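Pulon Woollen Mill open day, Latard

The mill at Latard opens its doors to the public once a year, and I had missed it the last two times. This year it fell on February 3, 2023, in the middle of a hot spell. I drove up the afternoon before and took a bedroom in a house on the river side of town. The owners rent it out by the night and leave the key in the meter box. It was clean, the fan worked and there was a kettle.
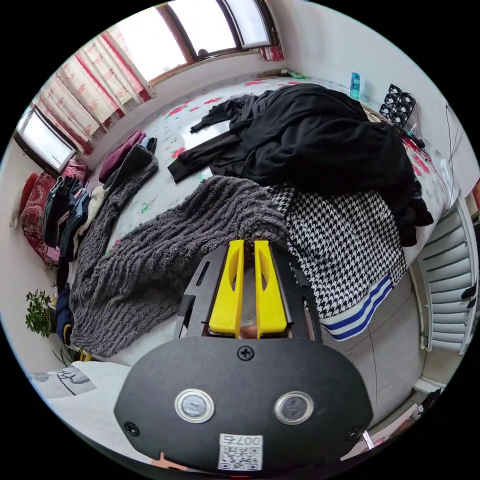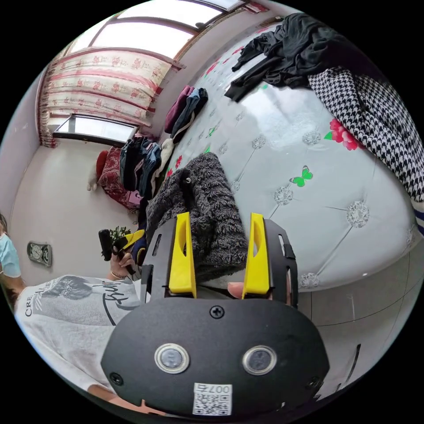
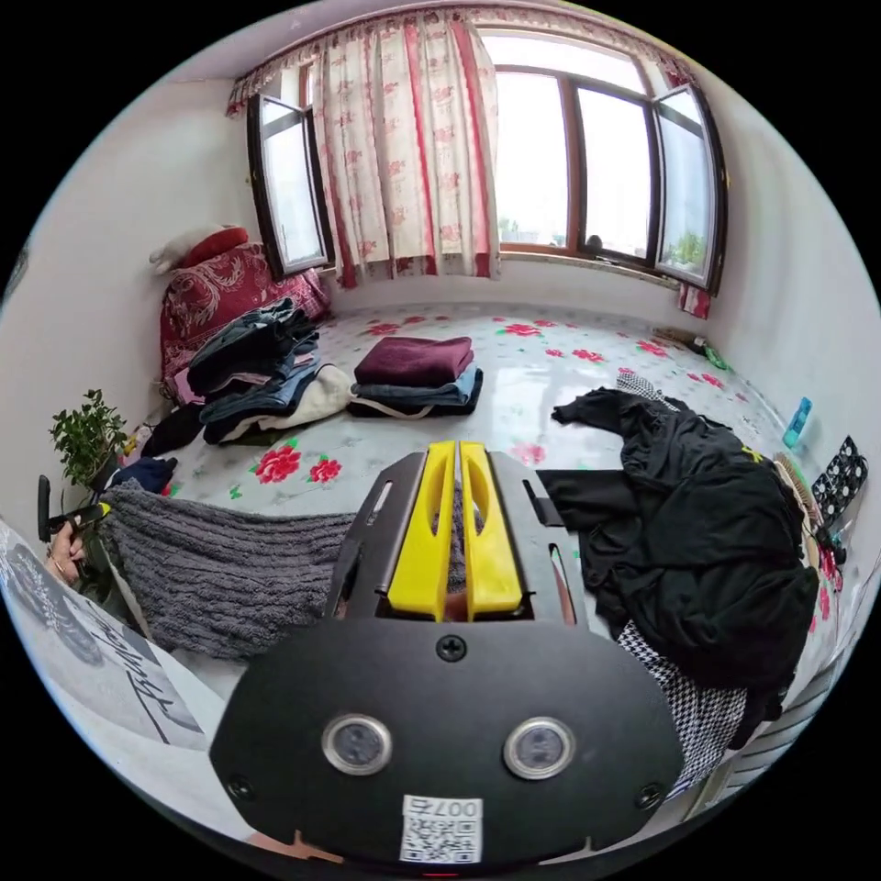

The bedroom at Latard.

Breakfast was not included. The bakery opposite the post office opens early and does a decent egg and bacon roll, and the coffee is fine if you ask for it strong. From there it is a short walk to the mill. You cross the footbridge, follow the railway fence, and come in past the old wool store with the sawtooth roof. Parking on the mill side is limited, and when I got there cars were already lined up along the grass verge.

Entry was $10, paid at a trestle table inside the gate, and that covered the tour and a cup of tea. You had to wear closed shoes. A couple in front of me had come in thongs and were sent back to their car. Earplugs came in a paper packet with your ticket. I put mine in my pocket, which was a mistake I corrected as soon as we got to the weaving shed.

Tours left in groups and ours was taken by Hemi Gilchrist, who has worked at Pulon for more than 40 years, first as a bale hand and now looking after maintenance. He has a good loud voice and kept us moving.

The tour follows the wool through the building, so it begins at the back in the wool store. Bales come in by truck from the scour, already washed. Pulon used to scour its own wool and the long concrete tanks are still there under steel grating, but that side of the business closed before most of the current staff started. Hemi pulled a handful out of an open bale and passed it around. It was drier and harsher than I expected, with none of the greasy feel of a fleece in a shearing shed. Most of what they buy is crossbred, from properties within a day's drive. The finer wool comes in smaller lots and is kept in a separate bay for scarves and throws.

Next door is the blending room. Different lots are opened up, sprayed with a little oil and water and blown through a duct into a bin the size of a garage. Then it is all sucked out and blown into a second bin. We saw the bins through a window only. The room has to be kept shut while the fans are on, and there was a lot of fluff on the glass.

Dyeing is done either at this point, as loose wool, or later as yarn in hanks. The dyehouse was the hottest part of the building by a long way. Chiyo Murakami runs it and gave us a short talk beside the sample cupboard, which was the one place you could hear. Each shade the mill has made has a card with a tuft of wool stapled to it and the recipe written on the back. The older cards are in fountain pen. She said the recipes are only a starting point, as every clip takes up dye a bit differently, and the last adjustment is done by eye next to the south-facing window. The range is currently built on a group of colours sold under the name Bright, and she had the cards for those laid out on a bench. I liked a mustard one and a dark green. The pinks were too strong for me, though I gather they sell.

Someone in our group asked about the waste water. It is held in a settling pond behind the dyehouse, treated, and tested before it goes into the town sewer. They reuse the rinse water where they can, mainly in the darker shades. Hemi said the water bill was the first thing the manager looks at each month.

Carding was the part I had most wanted to see. The cards are large rollers covered in fine wire teeth, set very close together and turning at different speeds. Wool goes in at one end as a matted lump and comes off at the other as a thin web that you can see your hand through. The web is then split into narrow strips and rubbed into soft ropes with no twist in them, called slubbings. You can pull one apart with almost no effort. The guards have a clear panel on one side so you can watch the web come off, and I could have stood there a good deal longer than we were given.

The carding machines were built in 1971 and came second-hand from a mill that was closing down. Re-clothing the rollers with wire is a specialist job. The man who does it for them, Balthasar Hämmerli, comes out from Switzerland every few years and stays in Latard for a month while he works through the set. He was not there on the day but there was a display board with samples of the wire, from quite coarse to something like velvet.

Spinning is on a mule, a long carriage on rails that travels out from the frame, twists the yarn as it goes, then runs back in while the yarn winds on. It covers a fair bit of floor with each pass. A spinner walks in behind it to piece up broken ends, stepping in and out in time with the carriage. We watched from behind a yellow line. The mule is slow compared with a modern ring frame and Pulon does have one of those as well, in the next bay, but the mule yarn is loftier and they prefer it for blanket weft.

Then the weaving shed, and the earplugs. There are seven looms, all from Ladeo, and five were going when we came through. Talking was out of the question, so Hemi held up laminated cards with the main points on them. This worked better than I would have guessed. One loom was making a wide cream blanket with a coloured stripe at each end, another a small check for cushion covers. The weaver looking after them showed us how a loom stops itself when a warp thread breaks, and how she finds the loose end and ties it back in. Her knot took her a couple of seconds. She did it again slowly for the kids and I still could not tell you how it went.

Cloth off the loom looks poor. It is thin and stiff and you can see straight through it. The finishing room is where it turns into a blanket, and this was explained by Ilse Rothe, the finishing manager. First the cloth is washed and milled, which means it is tumbled wet with soap until the fibres lock together and the whole piece shrinks. A blanket loses a good part of its width here. After that it is dried on a tenter, a long heated frame with pins down both sides that holds it square. Last, it is raised, passing over rollers that lift the surface into a nap. They used real teasels for this until they could no longer get them in any quantity, and there is a frame of the old ones hung on the wall. Wire does the same job now. Ilse had the same blanket at four stages on a table for people to feel, and I think that table taught me more than anything else on the tour.

Mending is done by hand in a long room with big windows upstairs. Every piece is pulled over a sloping table and looked at against the light, and any missed threads are sewn back in with a needle. The menders had gone to lunch by the time we got up there. Their chairs all had different cushions.

The tour ended in the old boiler house, now the shop and tea room. Tea came from an urn and there were scones, though the cream had run out. The seconds bin was busy. Seconds are blankets with a small fault marked by a red thread in the selvedge, and most of the faults I looked at I could not find even with the thread telling me where to look. I bought a single-bed one in grey with a cream stripe for $71, plus two balls of the mule-spun yarn for my sister. They take cards, but the line was down for part of the day, so bring cash as well.

I had a few words with Blair Morrison, who manages the mill, while my blanket was being wrapped. The order book is steady, mostly hospitals and a few hotels, with the shop and online sales making up the rest. Their biggest trouble is staff. They have taken on two apprentices in weaving but there is no longer a formal course for it in this state, so the training is all done on the floor. Power costs were the other thing on Blair's mind. Solar panels are going on the wool store roof, with the work due to start in March.

A few practical notes for anyone thinking of going next year. The tour takes most of a morning if you stop and look at things. There are stairs to the mending room and no lift, but the rest is on one level. Prams are not allowed in the weaving shed – the front office will mind them. Photos are fine in the wool store and the shop but not in the production areas. The toilets are next to the boiler house and there was a queue.

If you have time afterwards, the river path carries on past the settling pond to the old weir, with some shade most of the way. I walked as far as the second gate and turned back on account of the heat. The museum on the main street has the mill's early pattern books, but it was shut when I tried the door. The drive home was slow because of roadworks south of town, and I got in just before dark.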